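Category: Music > Albums & EPs
3 min read

Hattar by Gurovel: album or mixtape?

gurneyflats
Gave the new Gurovel record a full run last night and I'm stuck on what to call it. Streaming has it as an album. The band's own page says mixtape. It's 23 tracks and the second half has almost no choruses. I like it, but after track 14 I lost hold of where I was.

tin_whistler
Album. It has a sequence and the horn line from the opener comes back in Nallutlow. Mixtapes don't bother with that. Length has nothing to do with it.

mulugeta_f
I'd go the other way. Mulugeta Feyisa here, I did a bit of the percussion on 2 of the tracks, so take it with a grain of salt. Most of it was recorded in February at Amanuel Alemneh's place in Grastosbridge and the songs were finished in whatever order they got finished. The running order was settled at the very end. It was called a mixtape in the studio the whole time.

gurneyflats
Good to know, thanks. Which two?

mulugeta_f
Nallutlow and the short one after it. The hand drums are mine, the programmed kick isn't.

oldharbour
Not sold on it. It runs 80 minutes and there's a solid 40-minute record in there. The vocals are buried from about the halfway point and I couldn't make out a word on the title track. The last one had much better mixing. People are being generous to it for its ambition.

tin_whistler
The vocals are low on purpose. Try it on speakers instead of earbuds, the bass sits differently and the voice comes forward a bit.
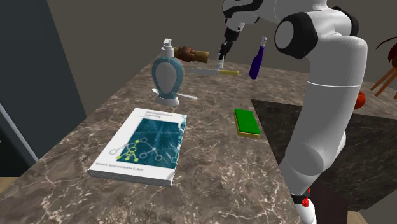

Replies, page two

oldharbour
Tried it on the good speakers in the lounge room. Title track is better, I'll give you that. Track 17 is still mud. I don't think I should have to change my gear to hear a lyric.

kelpie_dub
Does anyone know if the vinyl has the same running order? The first pressing was 1,639 copies and my local shop got none. The listing says double LP, and I can't see 80 minutes going on that without the sound suffering.

mulugeta_f
Vinyl drops four of the interludes. Same order otherwise. I haven't heard a test pressing so can't tell you about the sound.

kelpie_dub
Four fewer interludes might suit oldharbour.

oldharbour
It would. Which four?

mulugeta_f
All from the second half. I'd have to check the names.

gurneyflats
I've made a playlist that ends at track 14 and I've played that more than the full thing. Still calling it an album. If someone gets the vinyl, please post the track list and what colour the labels are, my brother collects them.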